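Opening. Wait for people to sit. Say hi, say my name, say I ran the toy shelf at the Julten library for six years and I still find puzzle pieces in my coat pockets.

Tonight is toy lending, and mostly the boring half of it, the coming back. Everybody loves the lending part! You hand a kid a big crinkly bag and you're a hero. Then December rolls around and half your bags are out in people's minivans.

Quick show of hands: who has a toy collection now? Who's thinking about one? (If it's mostly the second bunch, skip the software stuff and go long on bags.)

Stacking toys. These go out more than anything else we own, more than the trains even, and I had the trains down as the sure thing. 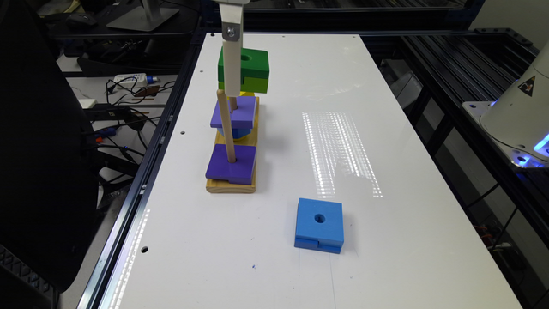 Square blocks and a wooden base with pegs.

Story: the Stelstead branch. Sharada Thomas started there with two shelves in a hallway and a spiral notebook. No barcodes. She wrote down the family name and the toy and that was that. I was kind of a snob about it (pause, own up to it), and then I saw her return rate next to mine and went home and bought a notebook.

Bags. Please buy the mesh ones with the zipper. Drawstrings come open in the car, and then you're on the phone asking a tired dad to look under the seat. We put a tag on each bag with a list of what's inside, in big print, and the parent checks it at home before they come in. Dinesh Varma did our tags, and he laminated them, bless him, after the first batch met a juice box.

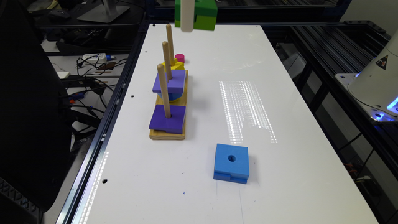

Late fees, then. I was for them. I argued for them at a meeting in Tolta for nearly an hour and I'd like that hour back. What we saw when we dropped them was families who'd been hiding from us since spring walking in with a bag and a sheepish face. We got 7 bags back in one afternoon. Hug the bag, say thank you, don't bring up the date.

Missing pieces: keep a spare parts drawer. Label it or don't, mine's a mess. If a toy still plays fine with a piece gone, cross the piece off the tag and send it back out.

Cleaning. Somebody will ask. Wipe-down at the desk when it comes in, and fabric stuff goes home with whoever has a washer that week. Solène has a handout, she's by the door, take one.

If there's time: the grandparents' morning at Annamalai. If not, go straight to questions. Remember to repeat the question into the mic, I forgot last time.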